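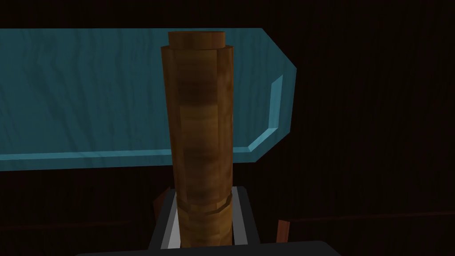

Lidded wooden cylinder, computer rendering

Packaging Assistant, Part-Time – Martinelli Tea & Spice, Dultmont

Martinelli blends and packs loose tea, dried herbs and whole spices for grocery stores and cafes. We are looking for a part-time packaging assistant to join the day shift at our Patoren Street building.

The job is 15 hours a week, spread over three mornings. You will weigh and fill orders, apply labels, check lot numbers against the packing sheet and get finished cartons ready for pickup. On slower days you will help with stock counts and clean the filling tables. Our largest customer, Bolar, takes orders of up to 1,000 packs at a time, so some mornings are busy from start to finish.

You should be able to stand for most of a shift, lift a full carton and read small print on labels. Food handling experience is useful but we will train you. Please note that we work with mustard, sesame and celery seed every day – this is not a good fit for anyone with those allergies.

The position runs through the end of June, with a chance of being extended. Pay is hourly, every other Friday. Staff get a discount on everything we sell. Street parking is free before noon.

You will report to Dörte Hagedorn, packing room supervisor.

To apply, send a resume or a short note about your past work, plus 2 references, to Loredana Fiore in the office. You can also drop it off at the front counter. Applications close Thu 29 January. Interviews will be held on site the following week and include a short paid trial in the packing room.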